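In defence of the boring floor

I have spent most of February thinking about floors, and I'd like a medal for it, or at least a biscuit.

It started because the carpet in our front room finally gave up. It had been going bald by the door for years and I'd been moving the rug about to cover the worst of it, a bit like a man with a comb-over. When I pulled up a corner there were boards underneath, proper old ones, and I did what everybody does in that position. I sat back on my heels and thought, well, that's that sorted, we'll have those out and looking lovely by the weekend.

Reader, we did not. But the floor itself isn't really what I want to moan about. What I want to moan about is the way we've all been talked into thinking a wooden floor has to look as if no one has ever walked on it.

Go into any showroom and you'll see what I mean. I went to Ristow first, out on the ring road, where the sample boards are hung on the wall like paintings and you feel you ought to whisper. Then Primwood, which is cheaper and has better parking. In both places the talk was all about protection. Protection from heels, from dogs, from chair legs, from sunlight (sunlight!), from water, from children. By the end I'd begun to wonder whether I was allowed in the house myself.

The quote from Ristow for sanding and sealing one not very big room was £395, and that was before the "care package", which was another 60 and turned out to be a bottle of cleaner, a flat mop and some felt pads. I have nothing against felt pads. I own felt pads. I just don't think of them as a package.
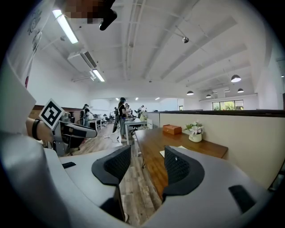
My grandmother had wooden floors all through her house and I don't think she ever used the word "finish" about them in her life. She swept them every morning and waxed them twice a year, on her knees, with a tin of something that smelled of oranges and paraffin. There was a dip in the boards by the cooker where she stood. There was a dark ring by the back window from a plant pot that had leaked, probably before I was born, and when the plant died she put another one on top of the ring. Problem solved! I learned to walk on that floor, and I can still tell you which board squeaked on the way to the biscuit tin.

Now, I know what some of you will say, because my sister has already said it. She thinks it's easy to be romantic about a worn floor when you haven't got to sell the house. Fair enough. She has also pointed out that Gran's floors were freezing, that you got splinters if you ran in socks, and that the waxing did her knees no good whatsoever. All true. I had a splinter in my heel one summer that needed a needle and a good deal of shouting. I'm not asking anyone to go back to that.

What I am asking is why a scratch has to be a disaster. We don't treat other things this way. People pay extra for jeans that come with the holes already in. They'll pay a fortune for a kitchen table that looks as though it's been through a war, and then stand it on a floor they won't let you cross in shoes. You can even buy new boards that have been bashed about for you at the factory. Primwood had a whole range of them, dents and all, and — this is the bit that got me — the leaflet recommended a tough lacquer on top so they wouldn't get damaged.

So in the end I hired a sander for 2 days, made more dust than I thought one room could hold, and did it myself. Badly, in places. There's a wavy patch near the fireplace where I stopped to answer the door and forgot to switch the thing off first. I used hard wax oil, which went on with a rag and stank for a week. It's a bit orange. I'd been hoping for honey and what I've got is closer to marmalade, but I've grown fond of it.

And it has marks on it already. A chair has left two thin lines under the window, and somebody dropped a fork, tines down, and didn't own up. I did feel a pang over the fork. I got down on the floor with a torch and rubbed at the little holes with my thumb, exactly like the sort of person I've been complaining about.

Then I put the kettle on and left them there. I'll wax it again in the autumn, if my knees are up to it.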